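3. Building the Two-Arm Cell in a Shared Workshop
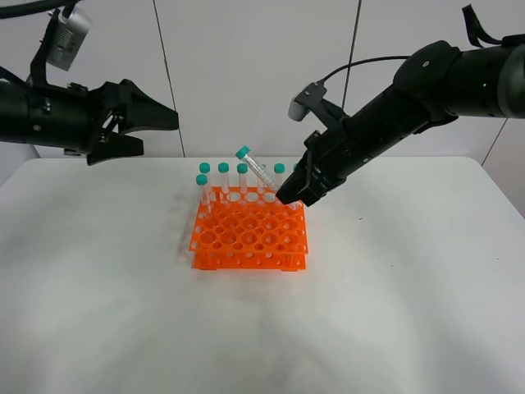

The cell was built in the shared workshop at Barredo, where members rent a bench by the month and must leave the common tools free in the evening. This condition influenced the design more than we expected when we wrote the first plan. Every part had to be mounted by one person with hand tools, and the whole cell had to be stopped and left safe in a few minutes. Charito Agbayani did most of the mechanical work and also kept the build log from which this section is taken.

3.1 Placement of the arms

The two arms stand on opposite sides of one white table and face each other over a common work area. We first tried to place both arms on the same side, as is often done when a person must sit in front. In this arrangement the elbows came too close to each other whenever both grippers worked near the middle. With the arms on opposite sides, each one has its own half of the table, and only the zone of the rack is shared.

The planner, which we call Skasero, treats this zone as a resource that one arm must request before it enters. The other arm holds its position with the gripper open until the zone is released. This is a simple rule and it costs time, but it was easy to check by hand. In a shared room we preferred a slow cell that we understand.

3.2 Rack and tubes

The task in this paper is to take a capped centrifuge tube out of a rack, turn it, and give it back to the rack in another hole. For the rack we use an orange plastic one with two tiers. The upper plate has round holes of two sizes, which is useful for us because the same rack can serve for a later study with smaller tubes. The lower tier limits how far a tube can lean, and so the position of the cap can be predicted better from the position of the hole.

All tubes are clear and have a teal cap. Clear plastic was a difficulty for the depth measurement, as other authors have also reported. For this reason we do not try to find the body of the tube. The detector looks for the cap and for the edge of the orange plate, and the body is then added from a known model. The printed graduation marks are too faint to help, and we ignore them.

3.3 Cameras and cables

We use a camera on each arm. On the left arm it is a silver-gray unit with a finned casing, fixed with a black bracket and tilted downward. On the right arm it is a small white-and-black camera, mounted on the wrist above the gripper. The two models are different only because of our budget – the second was bought in April, when the first was no longer in stock at our supplier Fludia.

The cables took more work than the cameras. A cable that is too short pulls on the connector when the wrist turns, and a cable that is too long can enter the view or touch the tubes. After several trials we left a free arc between the wrist camera and the upper part of the right arm, and we checked it by moving each joint slowly through its range. We recommend to do this check before the calibration and not after it, because we had to repeat one full calibration when a bracket was moved by 13 mm.

3.4 Light

The workshop has windows on one side only. The wall panels and the table are white, so the light is spread well, but soft shadows still fall beside the rack. In the first version of the detector these shadows were sometimes taken as part of the plate. We did not add lamps. Instead we recorded 147 images of the rack at different hours of the day and adjusted the color limits for orange and teal until the shadows were rejected in all of them.

3.5 Gripping at an angle

The left gripper has two fingers. A tube that has left the rack is often held at a steep angle, because the right arm reaches the table diagonally from its side. Keeping the tube vertical during the whole movement was possible, but it brought the wrist near its limit in 17 of 23 planned paths. We therefore let the planner choose the angle freely while the tube is in the air, and we ask for a vertical tube only in the last part above the hole. The software for this step, named Flusudon, is described in Section 4.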